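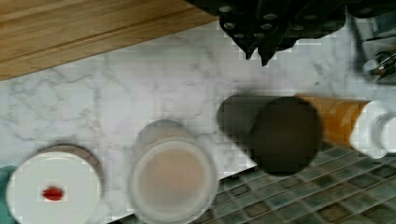
Marama thinks we should stop calling it help until it saves someone a trip across the kitchen, and she said so twice before I had my coat off. Written down here as promised, Marama!

Saturday, a little after 8. I had the test kitchen with Salim until lunch, and we spent most of it on the counter routine, meaning the arm moves containers and the person cooks (or that's the plan, anyway). Leonie's target from Pekdale is 500 moves before anyone talks about a second arm. We are at 120, which I don't mind at all, as we learned more from the slow ones.

What struck me this morning was how differently Salim works with it. He used to put a jar down wherever his hand was. Now he leaves a gap on every side without thinking, and he told me he has started doing it at home too, to his wife's great puzzlement.

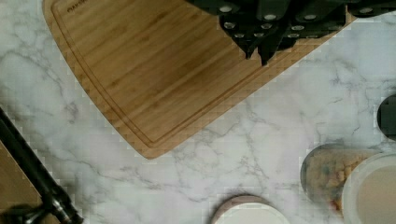

The other change is the talking. When Bożena and Davoud shared this counter they chatted the whole shift, and half of what the new people learned they picked up by listening in. With the arm on, you watch it and go quiet. I'd like to try Davoud's idea of ten minutes at the start with it switched off, just people and a kettle. 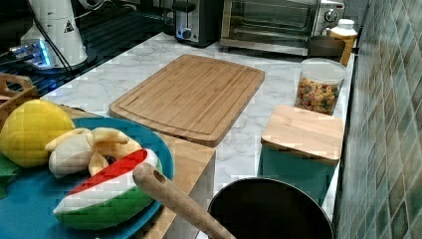
Bożena also asked who resets the counter between runs, and it's a fair thing to ask, seeing that it has been her every single time. It isn't on anybody's job sheet at Rilham. I've put it on mine and Salim's for July, turn and turn about, and I'll ask Leonie to count those hours as proper work.

Still to do: slower approach near lids, and find the spare cable.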